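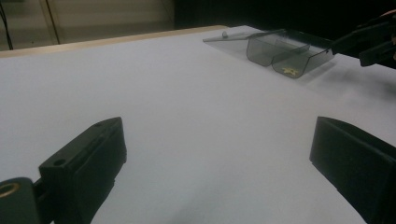
My phone has decided that I need a new password again, and this time it won't let me keep the old one. I had 60 logins in the little vault app last time I bothered to scroll through it, and I reckon I care about four of them. The rest are shops I bought one thing from, a parking app for a city I don't live in, and a forum about bread. I've started wishing my digital life looked like that big white tabletop with the pale wood-look rim, smooth and plain, with a great stretch of nothing on it. Mine looks more like the drawer where the batteries live.

So, passkeys. I'm in favour of them, I want to say that up front, because my mates assume I'm against anything that arrived after the flip phone. A passkey sits on your device, you unlock it with your face or your thumb, and there's no password for some crook to trick out of you. Lovely! My gripe is with the way companies are shoving them at us, usually at the worst possible moment, when you're at the counter at the chemist with three people behind you and you just want to show your loyalty card.

Take Jatisent, who do the online accounts for my water bills. One Friday I logged in to pay, and up popped a cheerful box asking if I'd like to "go passwordless". There were two buttons, Yes and Later. I pressed Later. It asked me again on the next page. I pressed Later again and it asked me when I logged out (when I logged out!). By then I'd have said yes to anything, and that's a rotten way to get somebody's agreement to a change in how they prove who they are.

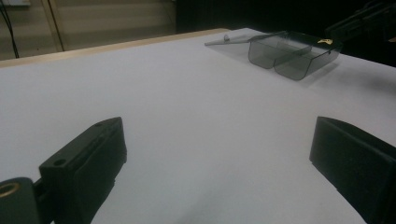 Page last changed: April, 9:40 pm

And then there's the question of what happens when you lose the phone. My friend Meifang Guo dropped hers off the ferry at Pernville and spent the better part of a week getting back into her own email. She had a backup, she's much more organised than me, but the backup wanted a code sent to the phone, and the phone was with the fish. The help page she ended up on was 653 words long (she pasted it into a document and checked, she was that cross) and the bit she needed was in the second-last paragraph.

What I'd like is pretty modest. Ask me once, and believe my answer. Tell me in plain words how I get back in if the gadget dies, and tell me before I switch, while I still have a working gadget to read it on. Let me print something out and stick it in the filing cabinet with the car rego. I know security people wince at paper, but a burglar in my house is going for the telly and the good whisky.

My credit union, Gretesen, managed most of this. They sent a letter, an old-fashioned one, then left me alone for a month, and when I did turn the thing on it took 3 taps and gave me a recovery sheet. I've had no trouble since. Jatisent asked me again this morning, and I pressed Later.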